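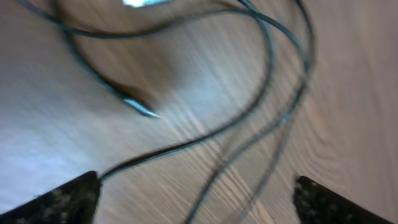 Workshop notebook, Ferstead Building, bench room
Aug 20, 2012
Entry by: Rima Bataineh
Also present: Sihan Yao (morning), Flurina Baumgartner (afternoon)
Subject: thin leads, sorting and testing; condition of the wooden table top

1. Purpose

To continue the sorting of small leads begun in April, and to record the state of the table top before the next coat of finish is applied. The April entry by Hilde Van Leeuwen covers the mains leads and the heavier signal cable. Those have been put away and are not dealt with again in this entry.

2. Leads

All thin dark leads from the two wall drawers and the grey tub were brought together. The total was 93. Leads in service were left where they were and are not included in that figure.

Each lead was uncoiled, wiped with a damp cloth, dried, and inspected along its length by hand. Inspection was followed by a continuity test on the Fedunov meter, with the lead flexed at both ends while the reading was watched. Sihan handled the flexing and I kept the sheet. We changed over after the first drawer.

Result: 31 leads failed. Most of the failures were intermittent and appeared only on flexing within a finger's width of the plug. Three had damaged insulation, and one had been repaired with household tape, which has been noted on the sheet without comment. Failed leads have had a knot tied in the middle and are in the red bag under the sink. They are not to be taken out and tried again. If somebody wishes to recover the plugs, please speak with me first.

The leads with slim metal-tipped plugs gave more trouble than the others. The tip is easily lost sight of on pale wood, particularly near the window, and twice a plug under test was put down and the wrong end of another lead picked up. For the second drawer we laid each lead with both plugs pointing towards the operator and the slack pushed away. This was slower at first and quicker by the end. Recommended for next time.

Coiling. The practice of winding thin leads around the hand is to stop. Leads stored in that way would not lie flat and kept springing back into loops. The agreed method is a loose over-and-under coil, closed with one fabric tie, with the tie fixed to the lead at one end so that it is not lost. Maximum length for this drawer is 800 mm. Anything longer goes on the pegs.

Labels. Paper flags came off during wiping. Flurina suggested heat-shrink sleeve with the number written on before shrinking, and prepared a trial batch in the afternoon. The ink smeared on the yellow sleeve and held well on the white. White to be used. Numbers continue from the April list, so the next free number is 292.

3. Table top

General condition is fair. The surface was inspected by eye and by touch, working along the grain from one short end to the other.

Findings:

The finish is thin at the front edge, where sleeves and forearms rest. A drop of water placed there soaked in within a minute. The same test further back left a bead which could be wiped away.

Two shallow dents and a short scratch near the middle. The scratch runs across the grain and can be felt with a fingernail. It should come out with light sanding. The dents may lift with steam. I would prefer to leave them alone.

A faint ring, probably from a mug. Staff are reminded that drinks are to be kept on the side shelf.

No lifting or splitting was found.

Glare. The daylight from the window side puts a pale bluish patch on the wood for part of the day, and inside it the grain is hard to make out. Inspecting the surface from one position is therefore unreliable. I went over it a second time from the opposite side with a hand lamp held low, and that was when the scratch was found. The colour of the wood also shifts a good deal with the light, from pale tan to a much warmer brown. Any colour match for filler should be made with the overhead lights on and the blind down. 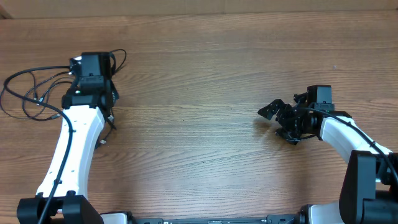
Table top, grain running side to side, with black leads looped across the wood at left.

4. Routing of leads on the table

The remaining difficulty is what happens to leads once they are in use. Slack is left lying on the wood in wide loops, free connectors are left unplugged at the ends of it, and in time the loops cross. Tidying on the day does not last. The following arrangement was discussed and is to be tried for one month.

Slack is to be gathered at the side of the table and taken down over the edge, leaving the middle of the top clear for work.

Where a lead is clipped, it is to be clipped in more than one spot, with a little play left at any point where it has to move. A lead pulled tight between clips will fail at the plug, as the test results above suggest.

Unused connectors are to be capped or tied back. Loose metal tips mark the finish when they are dragged.

Adhesive clips are not to be fixed to the wood itself. The last set took the finish with them. Flurina will cut two strips of scrap board to take clips, to be held at the side edge with small clamps and felt pads.

Soledad Sepúlveda called in at this point and asked whether a tray under the table would serve better. It may do so. There is an old wire tray from the Herrera store that could be hung from the rear rail, but the fixings are missing and the rail would need to be measured. Left open until the strips have been tried.

5. Finish

The Dutent oil left over from April was opened and had formed a skin. Below the skin it was still clear. A small patch was tried on the underside of the top, near the rear rail, and wiped back after ten minutes. It was slightly tacky at the close of the afternoon. I do not propose to use it on the upper surface unless the patch has cured fully by the next inspection. A fresh tin should be ordered in either case.

Before oiling, the whole top must be cleared, wiped down, sanded lightly along the grain and vacuumed. The leads will need to be unclipped and hung on the pegs for at least one night. Sihan to agree a time with the other users of the room and write it on the door sheet.

6. Actions

Rima: copy the test sheet to the binder; order oil, white sleeve and fabric ties.
Sihan: door sheet, as above. Return the Fedunov meter to the locked cupboard and replace its battery, which was reading low by the end.
Flurina: clip strips; remaining labels in the second drawer.
Hilde: please check the April list against the new numbers. Two entries appear to share a number, and I have not altered either of them.

Red bag to be collected with the electrical waste. Key for the waste cage is back on its hook.

R.B.

Added later, same page: the patch of oil is still tacky. One further lead was found behind the radiator, tested good, labelled and put in the drawer. It is not in the total given in section 2.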